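About Bundetau

Bundetau has been teaching machines to handle everyday things for quite a few years now, and we've been opening our doors to curious neighbors for almost as long. We started out with one workbench and a lot of borrowed cable on Rutherford Street (the coffee was terrible, and some of us would say it still is), and these days we fill a whole ground floor, with our sister company Gruken just upstairs.

Clothing and accessories are what we get asked about most. Soft things bend, slide and fold in ways a box never will, so our Starnik project is all about picking up ties, straps, scarves and whatever else people keep in their top drawer. Visitors are welcome to take a hand-held gripper and have a go themselves, and you'd be surprised how quickly a quiet group gets noisy once that starts!
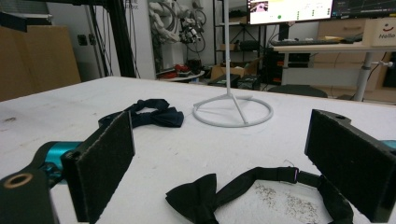 Our open days run in groups of up to 38, and each one lasts 3 hours, with a long break in the middle for questions. We had 174 visitors over the whole of last season, from grade school classes to a retired sewing circle who stayed well past closing and gave us some very firm opinions about buckles. We loved having them, and a few of their suggestions went straight onto our to-do list.

The next season of visits finishes up in December. Children under 12 need to come with a grown-up, and we ask everybody to wear closed shoes in the workshop. To book a place, just fill in the form on our Visits page or stop by the front desk any weekday afternoon.

Page updated 3 Feb 2021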